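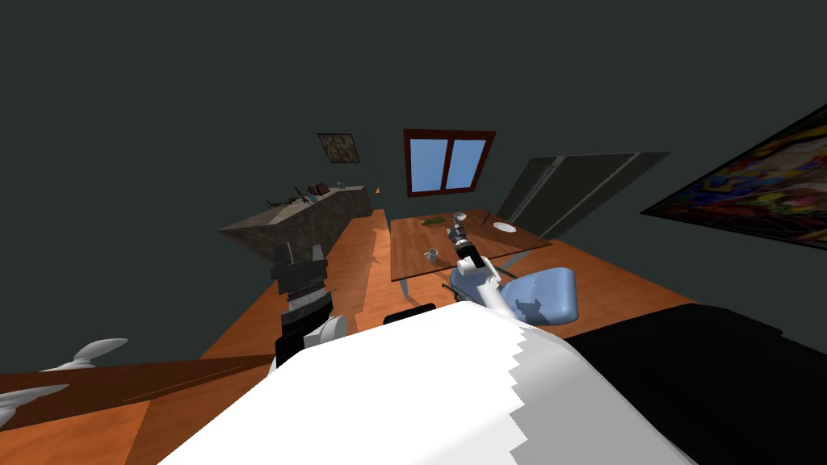

Courses > Household Economics > Unit 4 > Handout 2

Print this page | E-mail this page

Keeping a household account book
Tutor: Afroza Samarakoon

Last week we looked at income. In this unit we turn to spending, and to how a simple account book is set out. Bring a ruled notebook and a pencil to the next class.

1. Fixed and variable costs

A fixed cost is the same each month whatever you do. Rent is the usual case. A variable cost goes up and down with use, such as food, fuel or bus fares. Some bills are a mixture: a phone contract has a fixed charge, with calls abroad added on top.

Put fixed costs on the left-hand page and variable costs on the right. Leave the last column free for notes.

2. Worked case: the Jakubowski household

The Jakubowskis rent a flat in Tillavville. Their take-home pay for February was 2,000. Total spending was 1,828, of which 684 was rent. Variable costs and the smaller fixed bills therefore came to 1,144, and 172 was left at the end of the month.

Note that they paid 30 into a savings account and entered it as spending. This is a common choice, but you must do it the same way every month or the totals can't be compared.

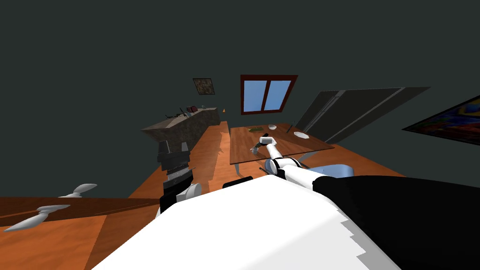
3. Yearly bills

Insurance and the boiler service come once a year and will spoil a monthly budget if they are left out. Divide each one by twelve and enter that sum as a fixed cost. Keep the money apart – a second account will do, or an envelope if the sums are small.

4. Common mistakes

Cash is often missed. Write it down on the day you spend it.
Refunds should be entered as a minus under the same heading as the first purchase, and not as income.
Card payments go in on the day you pay in the shop, even if the bank shows them later.

For next time

Read the Vokstead chapter on borrowing, up to the table of loan costs. Keep your own book for seven days and bring the right-hand page only. You may cover the figures if you wish – we shall be looking at the headings.

Contact the course office | Copyright Lura Adult Learning | Back to top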